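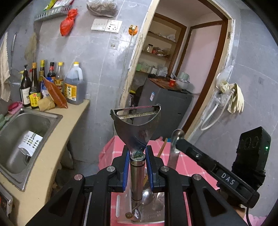

*Vegetable peeler with a serrated blade, over the pink-and-white checked tablecloth.*

## Visit to the Hendo pickle works, Pulov, 10th December

Our cooking circle has wished to see the Hendo works already for two years, and this winter they answered our letter. We were 17 persons in the bus. Delphine Delacroix made the list and the payments, and I promised to write the report, so please excuse my English where it is stiff. Miyuki Ikeda has corrected the worst places.

Pulov is reached by the valley road. The last part goes along the river and is narrow, and the bus had to wait for a truck with beets which was coming up to the same gate. The works is a long brick building with a new hall behind it. One enters through the shop, where we left our coats and received hair nets and paper shoes.

Alper Uçar guided us. He has worked at Hendo for 17 years and began in the washing room, and he showed us this room first. The cabbages come in wooden crates and are weighed and cut in half. The outer leaves go back to the farms for the animals. It was very loud there, and those of us at the back did not hear all the explanations. I asked him later about the water, and he said that it comes from their own well and is tested each month.

The fermenting cellar was for me the best part of the day. You go down a stone stair, and the smell meets you before the door. The old barrels are still used for the white cabbage with caraway. Everything else is made in steel tanks in the new hall, and Mr. Uçar did not hide that the steel is easier to clean and that the taste is more equal from year to year. Katsuhiko Kawaguchi, who makes his own radish pickles at home, wanted to know how much salt they use. The answer was 25 grams for one kilo of cabbage. He wrote it on his hand. For cucumbers they use a brine, and this recipe they do not give.

We tasted five kinds:

- white cabbage with caraway, from the barrel
- red cabbage with apple (too sweet for most of us)
- carrot sticks with garlic
- yellow beets
- small cucumbers, not yet ready, very sour and still green inside

My favorite was the yellow beets. Þórey Bundgaard liked the carrots so much that she bought three jars in the shop, and then there were none left for the others. The shop expects more after the holidays.

After the tasting we ate soup in the canteen. It was bean soup with sour cabbage, and the bread came from the Sidley bakery across the street. I found the soup a little salty, but after the cold cellar I took a second plate. Coffee was included in the price. Cake was not, and this should be written more clearly on the invitation.

Some practical remarks for members who want to go with the next group:

The cellar has a wet floor and no handrail on the left side. Take shoes with a good sole, the paper shoes go over them. Photographs are allowed everywhere except in the room where the spices are mixed. The shop accepts cards, but the machine refused mine and also Miyuki's, so bring some cash. There is one toilet, beside the shop, and you should go before the tour starts.

Mr. Uçar told us that in May they set the first young radishes and that this is a more beautiful time to come, as the fields behind the hall can be visited too. Delphine will ask for a date. She would also like to combine it with the Ueda vinegar house, which lies farther up the same valley, if the bus company agrees to the longer day. Please tell her soon if you are interested, and say also if you do not eat garlic.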